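Guides > Stone and tile > Looking after a polished marble-pattern slab

How to clean and check a polished slab before you work on it

A polished slab shows everything. Dust, finger marks and old cleaner all turn up as dull patches once the light falls across it. Cleaning one properly takes half an hour, and most of that is waiting.

You will need two soft cotton cloths, a bucket of warm water, a few drops of pH-neutral soap, a torch and a roll of low-tack tape. Do not use vinegar, lemon or any bathroom descaler. If you are not sure whether your slab is real marble or a printed surface, treat it as real marble.

1. Get the slab lying flat. It should be supported across its whole area, with no corner hanging over. A slatted bench is fine as long as the slats are level — run a straight edge over them first and pick off any grit. Two people should lift anything longer than a metre, carrying it on edge and lowering it slowly.

2. Dust it dry. Wipe from the far side towards you, folding the cloth to a clean face after each pass. Grit dragged under a damp cloth leaves fine scratches that cannot be wiped out.

3. Wash it. Wring the cloth until it no longer drips and work in strips. Rinse with plain water and dry straight away with the second cloth.

4. Look at it from a low angle. Hold the torch close to the surface and move it slowly along the slab. Good polish throws back a hard, bright spot. Where the spot goes soft or breaks up, mark the place with a bit of tape.
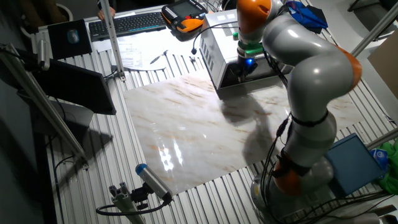

White slab with tan and rust-coloured veins. The polish gives bright glare towards the lower left.

Veins can confuse the eye at this stage. Pale tan ones are easy to read past, but a rust-coloured vein can look like a stain, or the other way round. Follow it with your finger. A vein usually runs on into the pattern, while a stain tends to stop in a blurred edge. Floarea Lungu, who taught me this, also checks for hairline cracks by drawing a fingernail across the line — a crack will catch and a vein will not.

5. Protect what you are not working on. Anything metal that has to stand on the slab should have felt or thin card under it. Lift it when you need to move it, and keep bottles upright with their caps on. Solvent left under a bottle will mark real marble with a ring.

6. Deal with dull patches. Wash the taped places again first, as soap film is the usual cause. If they stay dull, the surface is probably etched. Small etches in real marble can be worked with polishing powder on a damp felt pad. Leave printed surfaces alone, as powder will take the pattern off.

Let the slab stand for an hour before covering it, and use a clean cotton sheet for the cover. Plastic traps damp.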